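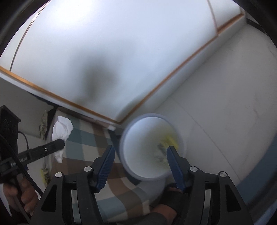
Picking up a used cup. Blue textured finger pads, one on each side.

Kelard hand gripper, sold as a pair
2,000 dollars per pair, cables and straps included

I run the room cleaning crew at Plullamholm, and the folks at Nevar asked me to write this page, seeing as we've had their Kelard grippers on shift since March. So this is from someone who wears them, okay? I couldn't tell you much about the software.

You hold one in each hand and do the job you'd do anyway. Cups, tissues, bags, wrappers, whatever got left behind. The camera on the gripper records it, and the recordings go to Nevar to train the robot that's supposed to take over the trash pickup in our rooms. We've sent in some 2,000 so far. 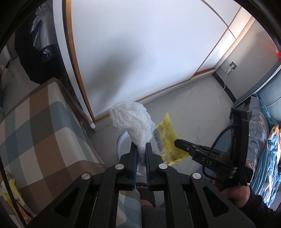 Uchida
Room Cleaning Lead, Plullamholm

Thin plastic was the hard one for me. A crumpled bag wants to slide or fold over, and you have to catch it where it's bunched up and keep the squeeze steady. My first week I dropped a lot of bags! The ribbed pads help, and you can swap them when they get smooth (spares come in the box).

What's changed for us? Recording is a regular part of the shift now, and it's paid at a higher rate, which we asked for before we signed up for anything. Two of the crew moved over to checking clips in the afternoon and they like being off their knees. Making beds and dealing with guests is still all ours. Am I a little nervous about where it's headed? Sure. I'd still sooner be teaching the thing than hearing about it later.

My gripes: the cable catches on everything until you learn to loop it back, and your wrists will let you know if you go too long. We switch people out every hour.

Weight: 600 grams each
Battery: 8 hours, shared pack
In the box: left and right gripper, two cables, wrist straps, spare pads
Gloves: fine to wear, fingerless ones work best for me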